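Sellis Folding Notes
README, last changed 2018-03-19

Hello and welcome! Sellis is a collection of notes and pictures on folding clothes on a bed, put together by Lucero Apaza with help from friends in Utorley. It covers the ordinary stuff that comes out of the wash: trousers, jumpers, pyjamas, blankets, the lot. I love this subject far more than is reasonable, and I'm delighted that other people want to read about it too.

What's in the collection

notes/ has the written folds, one text file per garment type
pictures/ has 2,422 pictures, sorted by garment
words.txt explains the terms (cuff, rise, hem, seat and so on)
mallet.txt is the list of folds we borrowed from the older Mallet notes

Of the pictures, 1,008 have a garment name and a colour written down so far. The rest are waiting their turn, and help is very welcome!

Soft trousers

These are my favourite. Soft fabric won't hold a sharp crease, so forget the ironing-board method and work with the big seams instead. Lay the trousers flat, smooth the seat, bring one leg over the other and line up the cuffs as well as you can. Then fold the legs back towards the waist, once for a deep drawer and twice for a shallow one.

Dark green garment on the pink sheet
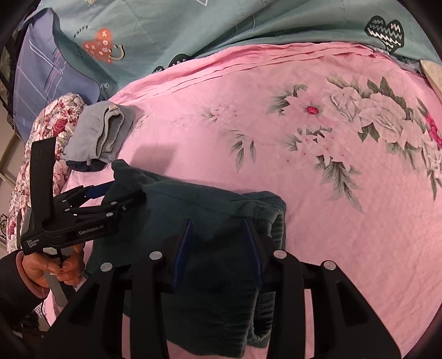
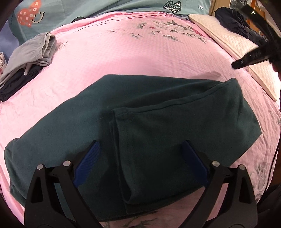 If the fabric is thick, stop after the second fold. A third one gives you a fat little parcel that springs open as soon as you look away (ask me how I know). Thin cotton pairs will happily take the third fold, and even stand up on their edge in a drawer.

Names we use

The garment name comes first, then the colour, then the state: flat, part folded or folded. Please stick to plain colour words. "Dark green" is lovely, "forest at dusk" is harder to search for. If you can't tell what a garment is, write "garment" and leave it at that.

Known gaps

Fitted sheets: nine tries, no fold I'd recommend yet
Socks: only pairs, no odd ones
Children's clothes: hardly any, more due in August

Using it

Copy it, print it, stick it inside the wardrobe door. If you put the notes on a website, please mention Sellis and keep words.txt with them. Jindeo, the sister collection on towels and table linen, uses the same naming, so the two can sit in one folder.

Corrections go to Lucero. Include the file name and the line you'd change.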